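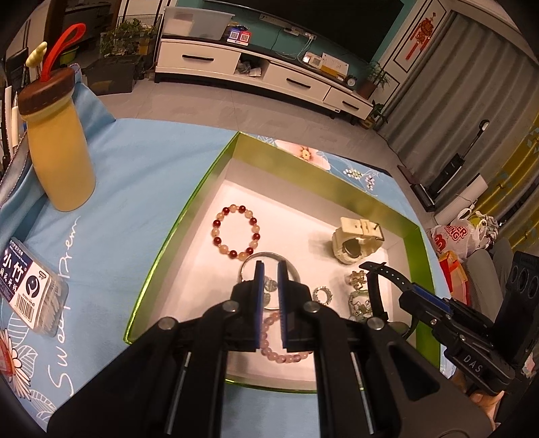
Photo: Tistex

The Bracelet Drawer
Mar 11, 2026

Every house has one. The drawer, the dish, the old candy tin. Mine is a shoebox lid on top of the dresser, full of bracelets I stopped wearing and can't throw out. Beads mostly. A bangle or two. One clasp with no bracelet attached.

The resale people have noticed. Costume jewelry used to be the stuff at the bottom of the estate sale bin, a dollar a handful, take it please. Then last September the Rurnum flea market gave it a whole aisle. Thirty tables. I went on the opening Saturday and couldn't get near the first ten.

What sells? Color, said the woman at the corner table, wrapping while she talked. Dark red goes first. Peach and pale pink go to people buying for somebody else. Silver bangles sit around all morning and then go in one rush at noon, she has no idea why. Nobody asks what anything is made of until they've already paid.

Prices are all over the place. I saw a stretch bracelet for $3 and what looked to me like its twin for $30, two tables down. The $30 one was on velvet. I bought the cheap one, wore it to lunch, and it was fine.

Stretch cord is the weak spot, by the way. Old elastic goes chalky and then one day you're on your knees in a parking lot. Pull gently before you buy. If it doesn't spring back, figure on restringing, and ask for money off. Most sellers will do it. Some will restring it for you right there if its a slow day.

Idska, the little repair shop behind the market, does nothing but restringing on weekends. Ten dollars a strand, knots glued, ready in an hour. The line was out the door. The man ahead of me had a sandwich bag with 101 loose beads in it, he'd counted, and wanted them back in the order his mother wore them. He had a snapshot to go by. They took the job.

Then there's the online side. Pathak, a swap site, lists more than 3,000 bracelets on an ordinary weekday, a lot of them in mixed lots. Mixed lots are the fun part and also how you end up with a second shoebox lid. Read the measurments. A seven inch bracelet on a big wrist is a tourniquet.

Storage, quickly. Flat, not hung, if it's on elastic. Keep metal from rubbing on the softer beads. Perfume on first, bracelet after.

I did go through my own pile when I got home. Kept nearly all of it. Sold the bangle.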